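Lustholm Home Help
Home > Tables and Surfaces > Care and Cleaning

Pale bands on a matte brown tabletop that come and go with the light. Is it damage?

Posted by Yu-ting Tai
Mar 12, 2022
922 views

Hello everyone, I have been reading this site for ages and have finally made an account, so please be gentle with me if I've put this in the wrong section.

We bought a secondhand table in July from a couple who were moving overseas. It has a broad, smooth top in a brown I would call taupe (my husband says it is "mushroom" and we have agreed to disagree). There is no shine to it, and if you get your nose right down there you can see a faint mottling in the color. I fell for it on the spot. The sellers told us it was a Mustitz but there is no label underneath, and they weren't sure what the top was made of or what had been put on it, so I can't tell you that either, sorry!

What bothers me is a pale patch. It isn't a ring or a spot. It's more like a long band that goes across on a slant, a bit pinkish gray next to the brown, and then nearer to where I sit there is a darker band, also on a slant. Some days I would swear it's worse and some days I can hardly find it. I've wiped it with a damp cloth, then with dish soap, and then I'm afraid I got impatient and went over it with a spray called Cornent that my sister uses on everything in her house. None of it made any difference that I could see.

My two kids eat breakfast and paint at this table every single day, so it gets plenty of spills, and I'd like to know if I've let something soak in. I would also like to know if I should be sanding or oiling it before it gets any worse. My mother-in-law is firmly on the side of oil. She has a bottle ready.

A cup is on there in the picture, the pale yellow plastic one, and you can see the lighter part well away from it.

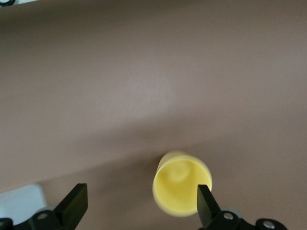
The yellow cup on the brown top, with the paler band running across behind it.

I should say the top feels the same all over when I run my hand across it, no roughness and no tackiness. It's only the look of it. Is this heat, or water, or the finish wearing off? And is there anything I ought to stop doing in the meantime? We use place mats at dinner but never at breakfast, I have to admit, because mornings in our house are a race.

Thank you so much for any help. I'd love to keep this table for a very long time.

Ulla Backlund
Member, 88 posts

Welcome, Yu-ting! You put it in the right section, and please keep that bottle of oil closed for now.

I looked at your picture for quite a while this morning with my coffee, and what I see is light. The color goes from the paler part to the deeper brown very gradually, with no edge to it anywhere. When a finish has been hurt by heat or standing water you usually get a shape you can trace with a finger: a ring, the outline of a dish, a cloudy blotch with a border. Yours just drifts from one tone into the next. Matte tops do this a lot. They don't give you a crisp reflection of the window the way a glossy one would, they smear it out into a wide soft glow, and a slanting glow at that if the light is coming in from one side. The darker band could well be a shadow, even your own if you were standing over the table.

I can't promise that from one photo, so do try this. Wait until it's dark, close the curtains, and turn off whatever lamp you normally have on. Take a small lamp or a flashlight, set it at one end of the table, and look at the pale area. Then carry it around to the other end and look again. If the band travels with the lamp, you can go to bed happy. If it stays exactly where it was, put a strip of painter's tape beside it (low tack, and take it off the same evening) and check against the tape in daylight. A mark that stays next to its tape morning and night is a mark in the surface, and then we can talk about what to do.

I went through the same thing with my own kitchen table, years ago now, after we moved it from one side of the room to the other. I rubbed at a "stain" for most of a weekend and wore myself out completely. Then the weather turned cloudy and my stain had gone! I felt very silly and made a cake.

For everyday cleaning, a soft cloth wrung out well in warm water with a drop of dish soap, then a second cloth with plain water, then dry it. Please do go over it with plain water now, and more than once if the cloth drags, because spray cleaners can leave a film, and film on a matte surface shows up in just the sort of raking light you have. I don't know Cornent, so have a look at the bottle and see if it says anything about polish or shine. Anything meant to add shine I would keep away from that table.

Breakfast without mats is fine in my view. A plastic cup isn't going to do much harm so long as puddles get wiped up. Paint I would be a bit more careful with, and an old oilcloth over the top is cheap and the kids can make as much mess as they like.

Do let us know how the lamp test goes!

Esmaeil Taheri
Member

sand it. start with 800 and go easy, then wax. did mine in an afternoon and it looks like new

Ulla Backlund
Member, 88 posts

Esmaeil, I'm glad yours came out well, but she doesn't know yet what the top is made of. If it's a veneer or some kind of coated board, sanding can leave a shiny patch in the middle of a matte table or go right through, and there's no putting that back. I'd leave the sandpaper in the drawer.

Zohreh Safavi
Member

I agree with Ulla about the lamp, and I'd add one thing on the oil, as I had a mother-in-law with a bottle too (mine was walnut, and she meant well). Oil only does any good if it can get into the surface. On a sealed top it sits there and goes sticky, and then every crumb in the house finds it. If you want to know which kind you have, put one drop of plain water somewhere out of the way, underneath near the edge if the underside has the same finish, and watch it for a few minutes. If it stays up in a bead, the top is sealed and oil is no use to you. If it sinks in and darkens the spot, blot it up and let it dry, then come back here and tell us, and somebody can suggest an oil to try on a hidden corner first.

Also, turn the table around if you have the space. I did it with my Pakzad sideboard when I was convinced one end had faded, and the "faded" end turned out to be whichever end was nearer the balcony door. It takes two people and you find all your missing crayons.

Yu-ting Tai

Oh, thank you all so much. I've rinsed it twice this afternoon with plain water and dried it, and the cloth was certainly dragging the first time, so there was something on there from the spray. I'll do the lamp test tonight once the kids are in bed and the water drop tomorrow. The oil has gone to the back of the cupboard, and I'm going to look for an oilcloth for painting, preferably one with lemons on it.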